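Cotton or wipe-clean? Tablecloths for a kitchen that really gets used
Board: Home and Table > Linens

titmont_jo
Original post, 7:40 in the morning

Good morning all! I have been going back and forth on this since the start of July and my husband has asked me, very kindly, to please take it to people who care. So here I am with my coffee.

We have a long pine table that came from his aunt in Titmont, and it is the only flat surface in the house worth the name. Homework, bread dough, seed packets, the sewing machine, everything lands on it. I have always had a plain cotton cloth on it and I love how it feels under my arms, but it is in the wash every other day and I am tired of ironing. My sister swears by the wipe-clean kind. I think it feels like sitting down at a picnic stand. Can anyone talk me into it, or out of it?

The table takes 2 leaves, and I want one cloth that looks right with or without them. I'd also like a print this time, something leafy.

brastness_baker
Reply

Welcome to the great debate! I was a cotton person all my life until we moved to Brastness and I started baking for the Saturday stall - sorry, the weekend stall, it moves around now. Flour gets into a cotton weave and just lives there. I went over to a coated cloth and I wipe it down with warm water and a drop of dish soap, and that is the end of it. You do stop noticing the feel, I promise. Put a thick felt pad underneath and it's a lot less like a picnic stand.

For the leaves, buy for the table at its longest and fold the extra under at one end. It looks fine as long as the print is small and scattered.

Menska Lil
Reply

I have to disagree with my friend above, and I say it with love because her rolls are wonderful. A coated cloth cracks along the folds. Mine did it in one winter, right where I had tucked it under, and once it cracks the tea gets in and you have a brown line forever. I went back to cotton and I've never been sorry.

My advice is to own 3 and rotate them. One on the table, one in the wash, one in the drawer. And don't iron! Take it off the line while it's still a touch damp, pull it square with somebody holding the other end, and lay it straight on the table. It dries flat by supper.

toma_and_tea
Reply

Long-time reader here, and I finally have something to add. On prints, I'd go for a pale ground with gray leaves and one warm color in the flowers. We had a navy one for years and every crumb showed. Pale with a busy pattern hides nearly everything short of beet juice, and the gray keeps it from looking too sweet. Same pattern both times:
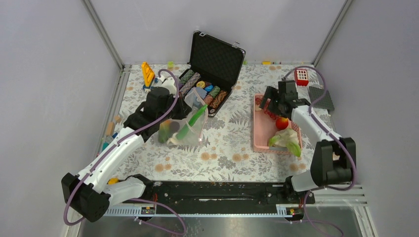

Gray leaves and orangey flowers on white, with produce on it in this one. 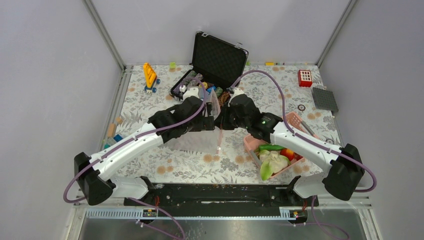
Mikkel Ásgeirsdóttir
Reply

Oh, I do like that leaf! I sewed curtains for 30 years before my hands gave out, so let me put in a word about the drop, which people forget. Measure from the tabletop to the seat of a chair and stop a little above it. Any longer and it bunches in your lap, and the children will pull it, and then you have soup on the floor.

I'm with Lil on cotton, but I think she is wrong about not ironing. A hem wants pressing at least once, when it's new, or it will curl and stay curled. After that, do as you please.

If you sew your own, wash the cloth first, hot, before you cut. I learned that one on a customer's order and I still go pink thinking of it.

brastness_baker
Reply

Lil, I'll give you the cracking, mine has started at one corner too. I roll it on a cardboard tube when I take it off now and that has slowed it down. But I am not ironing anything, Mikkel, new or old!

Menska Lil
Reply

A tube is a good idea. I still wouldn't go back.

titmont_jo
Reply

You are all so kind, and I've read this out loud at breakfast to great interest. I think I'll do both: a leafy cotton one for meals, and a cheap coated one I can throw on top for dough and paint. There's an old thread on felt pads, number 2284, that I am going to work through tonight. Does anyone know if the pad should go right to the edge, or stop short?

Mikkel Ásgeirsdóttir
Reply

Stop short, dear, by the width of your thumb. Otherwise it peeks out when the cloth shifts.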